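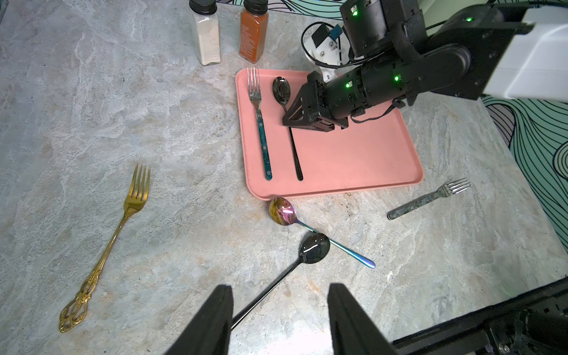

Pladstead open day: left arm holds over loose spoon, does not close

Ticket status: resolved, one item open
Reported by: Rawan Shboul
Cell: Pladstead demo cell, two arms
Software: Sirken task runner, Mullico gripper driver
Date of visit: 13th May

Problem

The visitor demo is a cutlery task. Forks and spoons start loose on the countertop and the two arms lay them side by side on the pink tray, heads toward the back. During the first session with the Segura group, the left arm moved to the loose black spoon, put its fingers on either side of the handle and held there. The close command did not follow. The runner stayed in "approach" until the timeout and then returned the arm to its rest pose. The right arm was not affected.

The fault repeated in the second session. No error was shown on the operator screen. The only entry in the log was "grasp gate not met", which is at debug level and is off by default.

Checks done between sessions

Gripper opened and closed by hand command from the driver page. Full travel, no noise.

Connectors at both wrists reseated. No change.

Left wrist camera stream checked for dropped images. None in 300 seconds.

Task restarted with the black spoon moved closer to the tray. Same hold, same debug entry.

Task restarted with the black spoon removed. The left arm went to the gold fork and closed on it normally. This ruled out the driver and the close command.
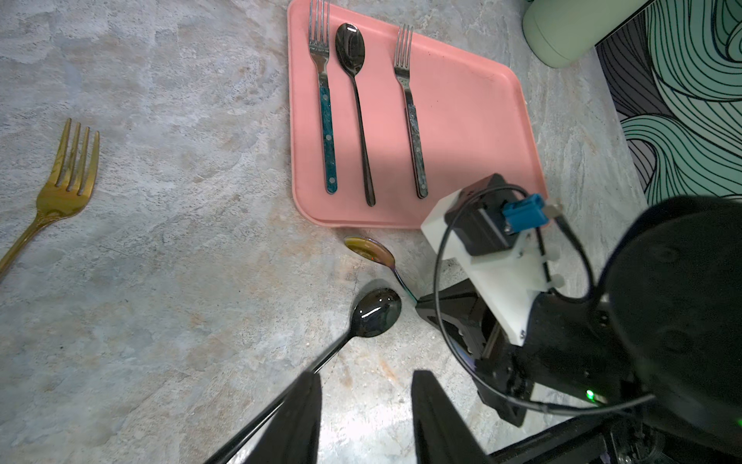
Left arm at the hold point, black spoon handle between the fingers.

Cause

The grasp gate compares the handle position from the wrist camera with the planned grasp point. It has to agree for a set number of images in a row before the runner sends the close command. On the black spoon the bowl reflects the overhead light, and the detector was switching between the handle and the highlight on the bowl. Each switch reset the count. The spoon already on the tray is the same color and gave a third candidate whenever the tray was in view.

The gate length had been raised to 110 images in December for a different task with larger parts, and the demo profile had picked up the change. With the old value the switching would still have happened, but the count would have been reached between switches most of the time - this is why the rehearsal on the old profile looked fine.
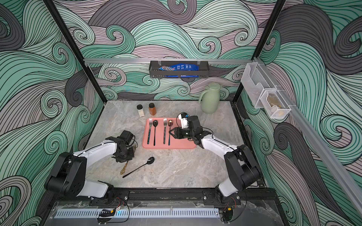

Does the operator need to clear the tray before restarting the task?
Only if a piece has been placed crosswise or is hanging over the rim. Pieces lying parallel can stay where they are, and the runner will treat those slots as filled.

Fix applied

1. Gate length in the demo profile set to 50.
2. Candidate search limited to a strip along the planned handle line, so the bowl is outside it.
3. Pieces already on the tray masked out of the left arm's search.
4. "Grasp gate not met" raised from debug to warning, so that it shows on the operator screen.

Items 1 and 2 were applied before the third session. Items 3 and 4 went in after the visitors had left. With 1 and 2 alone the left arm closed on the black spoon on the first approach, though it paused longer than it does on the forks.
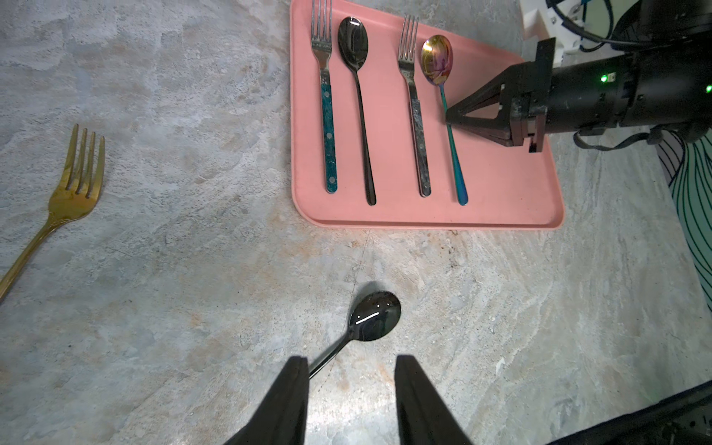
The pause went away once the mask was in. The task was then run with the pieces started in different positions, including the black spoon turned end for end, and the hold did not come back.

Still open

The demo profile should not inherit from the shared settings. Rawan to split it out before the next visit and add the profile name to the start screen. Ticket stays linked until that is merged.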